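**Thread: White tables in a shared workroom, how do you keep them usable?**

**pulinness_desk** wrote:

Hello everyone. I hope this is the correct sub-forum. Since November our room at Pulinness has large white tables with a matte top, and I am the person who said yes to them, so now all complaints come to me. My questions are two. First, which pens do you give to people, and do you leave them on the table or keep them in a drawer? Second, the cleaning: I wipe on Friday and by the next morning I already find small marks.

My present habit is to lay the pens side by side, all in the same direction, with a gap between them. It looks tidy and a missing one is noticed fast.
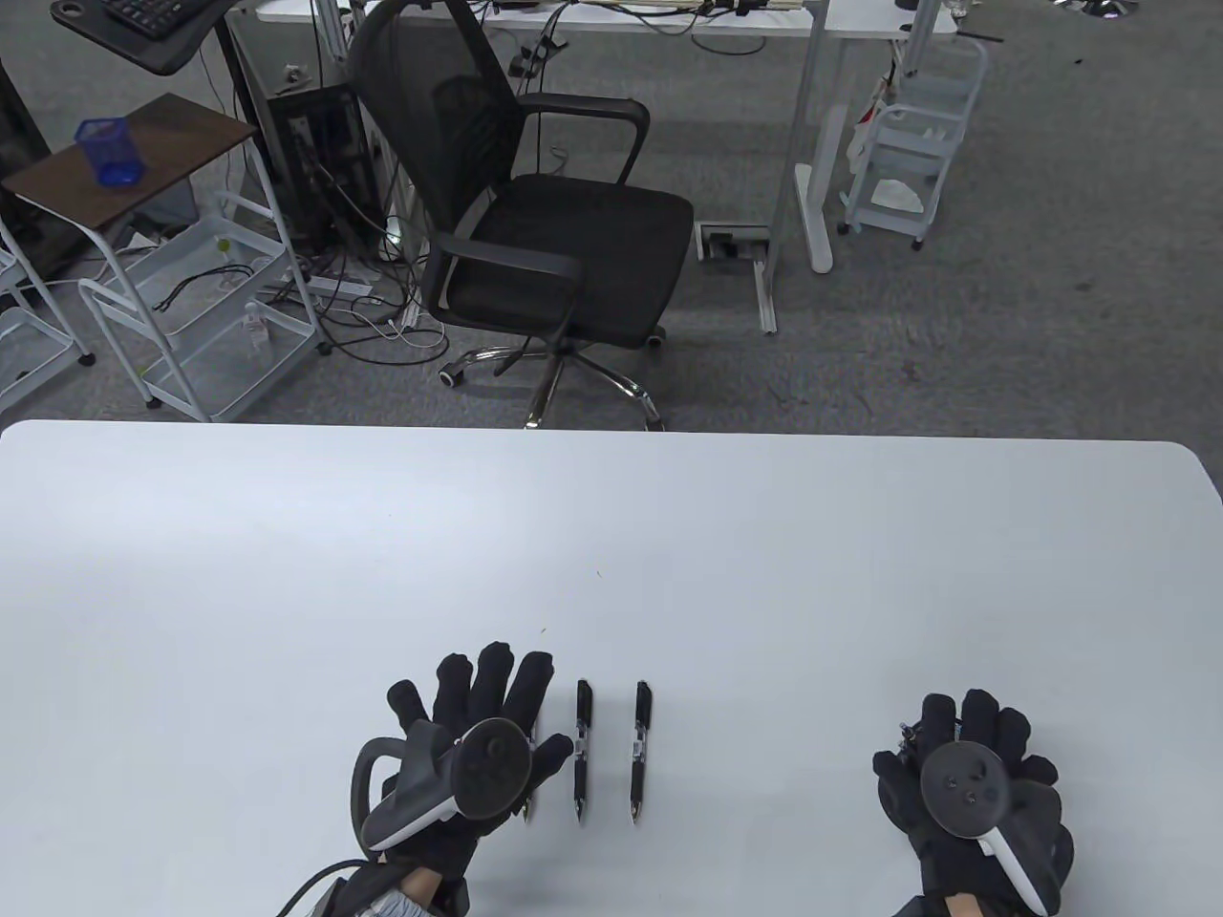 *Black barrel, silver clip, white label band. All tips toward the person who sits.*

The labels are the part I am not certain of. One colleague finds them childish. I find that pens without labels walk away to other floors.

— Chenxi Gu

---

**florkik_fan** wrote:

Labels are not childish. We did it the same way, and the pens stayed in the room for a whole term, more or less. Before that I was buying a new box every second week.

I don't agree with laying them out on the table though. Put a cup in the corner. On a white top a pen tip will leave a dot sooner or later, and then you'll be on this forum asking about ink.

---

**Aston_3rdfloor** wrote:

I disagree with the cup. A cup gets knocked over, and it collects everything: screws, dead highlighters, one cable tie, somebody's gum. Three pens lying flat is fine if the caps or clickers are used properly. If you're worried about dots, a strip of grey felt along one edge is enough.

What colour are your chairs? I ask because our black ones left scuffs on the table edge, at armrest height, and for months we blamed the cleaners.

---

**pulinness_desk** wrote:

Black also, with the high mesh back and the small casters. The floor under them is grey carpet, so at least they don't roll away by themselves. I have not looked at the edge for scuffs. I will look.

About the felt: would it not become dirty itself? I had a felt mat at my previous work and it was like a little garden of crumbs.

---

**Aston_3rdfloor** wrote:

It does get dirty, yes. You wash it. Mine was cheap enough that I cut a new piece when I was tired of washing.

---

**song_at_bench4** wrote:

May I ask about the light? Before you fight with the marks, check what is really a mark. In our room the long lights are in rows on a black ceiling, and on a white table you get one bright band and one dull grey area. I spent an hour rubbing at a shadow once.

---

**pulinness_desk** wrote:

You are correct, and we have the same ceiling! I went to the far end to compare, and the table has a shine near the far edge and is grey in the middle and on the right. One small dark speck, near the middle. 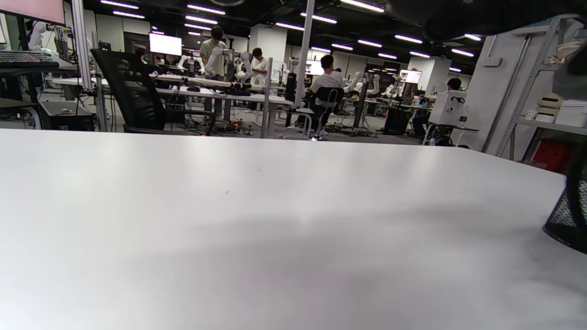

*Table end of the room, looking toward the long bench and the white columns.*

The speck bothers me more than it should.

---

**florkik_fan** wrote:

Dry microfibre first, always. If it moves, it was dust. If it doesn't, a damp cloth with one drop of dish soap. Please don't use the blue spray on matte tops, it left glossy patches on ours and they never went dull again.

Your table is in far better order than what is under that bench, by the way. I would put my Friday into the wiring.

---

**pulinness_desk** wrote:

The wiring is a different department, and they are sensitive about it. I offered 2 cable trays and received a very short email.

---

**song_at_bench4** wrote:

Ask again, but offer to screw them on yourself. That worked here. Also agree with no blue spray.

---

**Aston_3rdfloor** wrote:

Still voting against the cup.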